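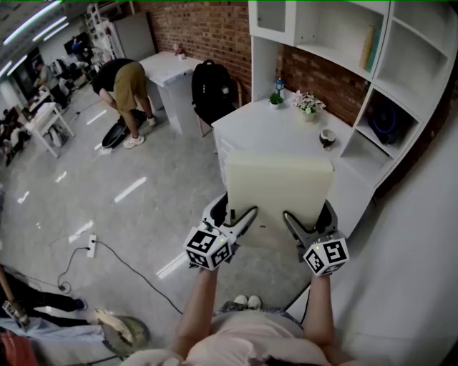
Foam block at the corner of the white table.

August 3, 2024

Glue test for the Pistevico shipping crates, continued from May. Cut 8 foam pads from the Seixas sheet and stuck them to scrap cardboard. Half got the Mikia spray, half the white glue we already had.

Spray grabs faster but the edges lifted on two pads by lunch. White glue is slow and still soft in the middle after four hours. Leaving all of them under the 400 g weights until Monday.

Hot wire was dragging on the thick cuts. Slowed the feed and got a cleaner face. Need a new wire before the next batch.

Ciltach wants a price for 1,000 pads and for 2,000. Can't give one until we pick the glue. Spray can was nearly empty when I put it back.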